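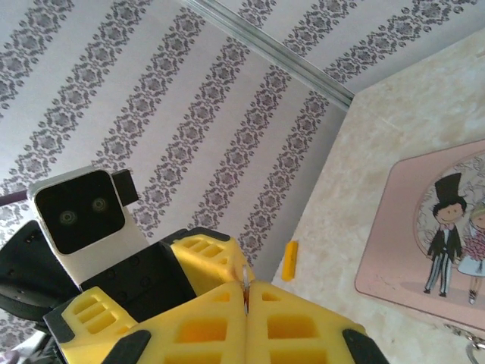 손목 카메라에 잡힌 노란 블록과 대리석 무늬 상판

인쇄하기 | 이메일로 보내기

2019년 3월 30일

드디어 시범 데이터가 2,911개가 됐다! 9월에 처음 팔을 조립할 때만 해도 두 자리 숫자만 넘으면 좋겠다고 생각했는데, 어느새 저장 장치를 걱정하는 처지가 됐다. 프로젝트 이름은 처음 정한 그대로 Binent다. 뜻은 없고 발음이 마음에 들어서 붙였다.

요즘 하는 일은 아주 단순하다. 상판 위에 작은 블록을 놓고, 내가 직접 팔을 조종해서 집고, 옮기고, 내려놓는다. 그걸 처음부터 끝까지 녹화하면 한 개. 다시 놓고 또 한 개. 한 번 앉으면 30개를 채우고 일어나는 게 규칙인데, 스무 개쯤 지나면 손이 저절로 움직이기 시작한다. 문제는 바로 그때부터 동작이 다 비슷해진다는 것! 학습 모델 입장에서는 똑같은 동작만 잔뜩 보는 셈이라, 일부러 접근 각도를 바꾸고 블록도 비스듬히 돌려 놓는다. 가장자리 가까이에 두면 난이도가 확 올라가서 제일 재미있다.

배경도 꽤 신경 쓰이는 부분이다. 처음에는 흰 벽 앞에서만 찍었는데, 그렇게 학습한 모델을 다른 자리로 옮겼더니 블록을 코앞에 두고도 헤맸다. 그래서 지금은 회색 다마스크 무늬 벽지가 있는 쪽에서도 모으고 있다. 상판 무늬까지 얼룩덜룩하니 모델이 싫어할 만한 조건은 다 갖춘 셈이다. 신랑 신부가 그려진 분홍색 판도 화면에 같이 들어오는데, 이런 게 섞인 데이터가 나중에 정말 효자 노릇을 한다. 집어야 할 것과 무시해도 되는 것을 구분하려면 무시할 것도 많이 봐야 하니까.

데이터는 Covgate와 Flurkgate라는 폴더 2개로 나눠 둔다. Covgate에는 한 번에 깔끔하게 집은 것, Flurkgate에는 놓쳤다가 다시 잡은 것이 들어간다. 예전에는 놓친 녹화를 바로 지웠는데 얼마나 아까운 짓이었는지! Flurkgate를 섞어서 학습시킨 뒤로는 팔이 헛집고 나서도 멈추지 않고 다시 내려간다. 그걸 처음 본 날은 혼자 박수를 쳤다.

아직 손볼 것도 있다. 손가락이 블록에 닿는 순간 손목 카메라에서 블록이 가려질 때가 있고, 저녁에는 조명 때문에 노란색이 조금 탁하게 찍힌다. 녹화 정리 스크립트인 Ojeda도 긴 파일에서 가끔 마지막 몇 프레임을 빼먹는다. 어젯밤에 고쳤다고 생각했는데 오늘 또 2개가 그랬다.

다음에는 블록을 하나 더 올려서 둘 중 하나를 골라 집는 녹화를 시작할 생각이다. 색은 아직 못 정했다. 초록이 끌리긴 하는데 집에 있는 게 파란색뿐이라, 일단 파란색으로 30개만 찍어 보고 결과를 올리겠다.

인쇄하기 | 이메일로 보내기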